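Dass ein Tuch nach Regen riechen könne, hielt ich für Unsinn, und das schrieb ich der Firma Ciltent auch. Die Antwort kam am 12. Juni, auf dickem Papier, mit einem Gutschein über 3 Euro. Man bedaure meine Zweifel. Das Tuch stamme aus Sellham, dort rieche eben alles nach Regen.

Ich kaufte es trotzdem. Blaugrün, hieß es im Katalog, Farbton Onsri, was immer das bedeuten sollte. Meine Schwester meinte, für den Preis bekäme man tausend Geschirrtücher. Sie übertreibt gern, aber in der Richtung hatte sie recht.

Zu Hause roch es nach Karton. Ich las den Beipackzettel, denn es gab einen Beipackzettel. Man möge das Tuch über eine Stange hängen, nicht glatt ziehen und drei Nächte warten. Wer glatt ziehe, verliere den Geruch. Das klang nach einer Ausrede, die jemand im Voraus geschrieben hatte.

Also hängte ich es auf. Den kleinen Ständer hatte ich noch aus der Wohnung in Stovudgate, silberne Stange, weißer Fuß, nie besonders gerade. Das Tuch warf Falten, wie es wollte, und ich ließ sie.

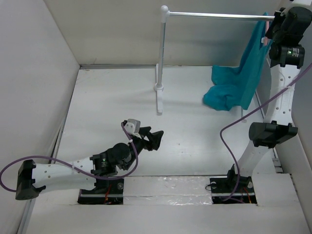
In der ersten Nacht roch ich nichts. In der zweiten stand ich auf, weil ich dachte, das Fenster sei offen. Es war zu. Ich hielt die Nase an den Stoff, kam mir dumm vor und legte mich wieder hin.

Am Morgen nach der dritten Nacht war der Boden im Flur nass. Ich holte den Eimer und suchte das Rohr, das schuld sein musste. Im Juli suche ich immer noch.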